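Cable care on the two-arm cell

I spent most of June getting our small two-arm cell back into a state where I trust it. It lives on a bench at the back of the Arnitz shop, and its job at the moment is sorting short lengths of wire into trays. Wire is a mean thing to give a robot. It springs, it tangles, and it hooks onto anything that sticks out, so most of my upkeep comes down to making sure nothing sticks out.

I start with the arms powered off and folded. I run a hand along each conduit from the base to the wrist and feel for flat spots. The loop at the wrist is the part that wears. Too short and it pulls on the connector when the wrist rolls over. Too long and it drags through the trays. I set mine with the wrist at its far limit, add a little slack, and tighten the clamp there.

Both arms over the trays, with the cable loops at the wrists:
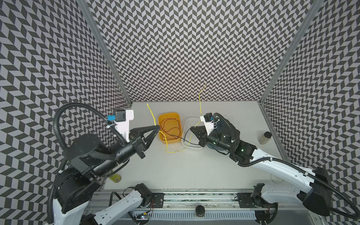
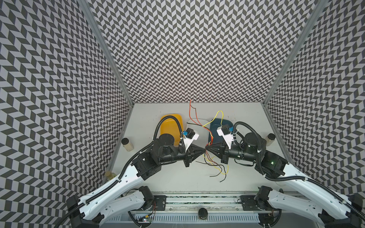 After the cables I do the mounting plates. The screws back out slowly, and the first sign is usually a fingertip that lands short on one side of the table and fine on the other. I lost an evening to that once, redoing the calibration twice before I put a wrench on the plate. Now every screw gets a paint mark and I look at the marks first.

Then the fingertips. I bring the two grippers together tip to tip at low speed, and if they miss by more than I can live with, I redo the zero on whichever arm moved. I run 40 slow cycles with no wire before I let it near a tray again. The log from the Sorenis controller goes in a folder. Last time it showed 3 stalls, all on the same wrist joint, and all of them went away when I moved the clamp.

I had been doing the full check every 2000 cycles. The last bad connector let go at 1898, so I'm going to shorten that -- I haven't decided by how much. The replacement from Andico has a better latch, but the boot is stiffer and I don't like how it bends.

Next job is the wiring down at the rail. It works, but I'd like a cover over it before the fall.

Recent posts
Crimping tools I kept and ones I gave away
Leveling a bench on a bad floor
Romaniuk feeder: first week
Labeling both ends of everything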